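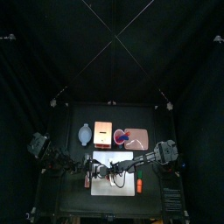

Figure 2. Bimanual cell used for the open-day sessions. Both arms work over the central plate; the containers stand along the rear of the table.

4.2 Demonstration Protocol

The open day at the Pemport laboratory was held on 2 July 2025. Visitors entered in groups and watched the cell from behind a marked line while an operator ran the Casach controller from an adjoining desk. Each session lasted 40 minutes, of which the first part was given to a short talk by Rawan Saab and the remainder to live operation.

The task was unchanged from the February trials. One arm picks up a small object and passes it to the other, which places it in a container named by the visitor from a printed list. The table layout (Figure 2) was restored by hand between attempts. No objects were added at the request of visitors, and the speed limit was held at 3 percent below the value used in Section 3.

In all, 90 handovers were attempted before an audience. Of these, 43 were started by visitors through the Shboul tablet interface and the rest by the operator. An attempt was stopped if either arm exceeded its force threshold or if the operator pressed the hold button. Stopped attempts were logged and are counted as failures in the results below.

Room lighting was not controlled during the event, and the doors were opened often. The black side walls of the cell were kept in place throughout, as in the earlier Radidville installation. Camera calibration was checked before the first session and again after the last.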